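Folding is a small skill, but it is a skill
Talk with Aurelia Radu, who teaches people to fold their clothes

When I first wrote to Aurelia Radu and asked for an interview about folding, she answered with one line: "Please bring a T-shirt you don't like." I brought one from my old job at Drenar, with a logo on the chest that has been washed too many times. She looked at it, turned it inside out and back again, and said it was a good shirt for learning.

Radu worked for many years in the stockroom of Skornent, a clothes shop in Cirnaditz. Now she gives short courses in the same town. They last 60 minutes and cost very little, and people come with a bag of their own laundry.

"Most of them say that they cannot fold," she told me. "But they can fold. What they cannot do is to make the shirt flat before. They start with the sleeves when the body is still full of waves, and then they are angry with the sleeves."

So the first part of her course has no folding in it. The shirt goes on the table, and you take it by the two sides and pull, gently, until the cloth between your hands becomes calm. Only then you look where the collar is and if the hem is straight.
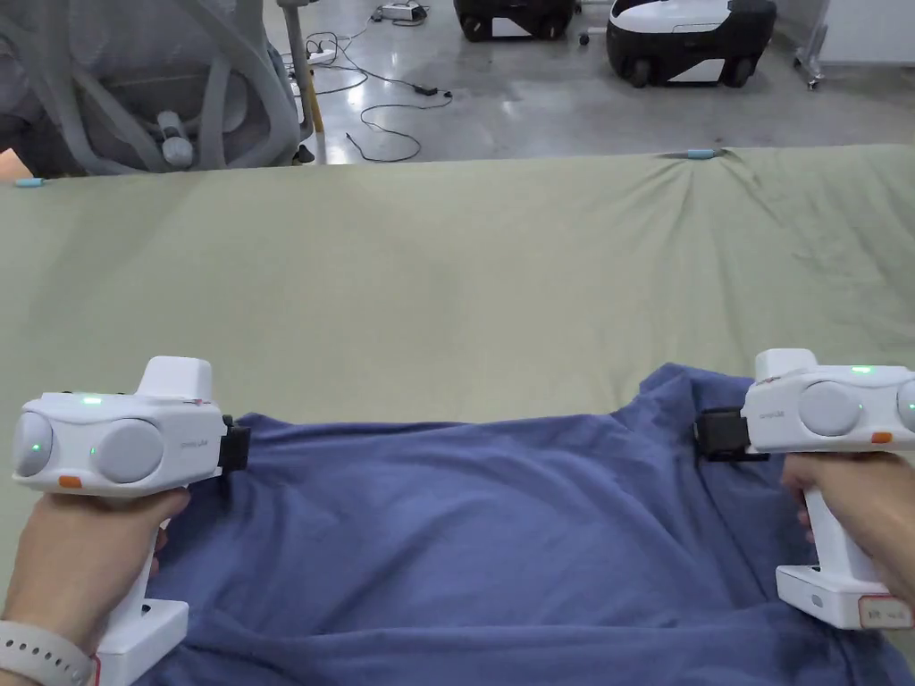
I asked if one pull is enough. "For a shirt from thick cotton, yes, often. For a soft knit, no. A soft knit comes back to you. You pull the sides, then you pull from the shoulder to the hem, then again the sides, but less. If you pull too strong the shirt gets wider at the bottom and it stays so until the next wash."

She has strong opinions about tables. A bed is too soft, she says, and it makes you bend. A bare kitchen table is too slippery for some fabrics, and the shirt travels away from you when you fold the second side. She likes a table with a cloth on it, tight and in one plain colour. Her own table at home is 130 centimetres long, and she would not take a shorter one.

"With a pattern on the cloth your eyes get tired. You don't see any more where the shirt ends. I had a cloth with small flowers, a present. I used it two days."

And dark clothes? My Drenar shirt is black, and I could hardly find the side seam in it. Radu laughed at this question. She thinks that dark T-shirts are the hardest, harder than a shirt with buttons, as the folds hide themselves in the colour. Her advice is to use the hands more than the eyes. You put a flat hand on the hem and move it up to the neck, and where the hand meets a bump, there you stop and take the fabric by both sides again. 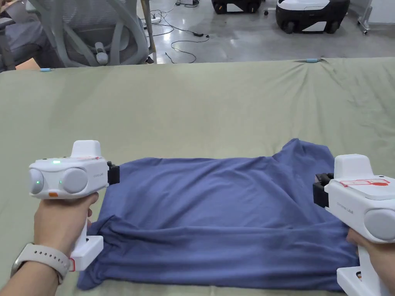 The collar has its own rule. It should be lying flat before the first fold, with the label in the middle, and it is the collar that decides where the centre of the shirt is. After this she makes 3 folds: one side, the other side, and the bottom up to the neck. Some pupils want to roll their shirts, and she doesn't forbid it. "For a suitcase, roll. For a drawer, I prefer to fold. My neighbour Heydari rolls everything, also the towels, and we are still friends."

The busiest month for her is December, when people clean their wardrobes before the guests arrive. In summer it is quiet. We met on 22nd July and she had 2 pupils in the whole week, so there was time for coffee and for my shirt, which I had to fold again and again until she nodded.

I asked her at the end if she also irons. "Only for weddings," she said.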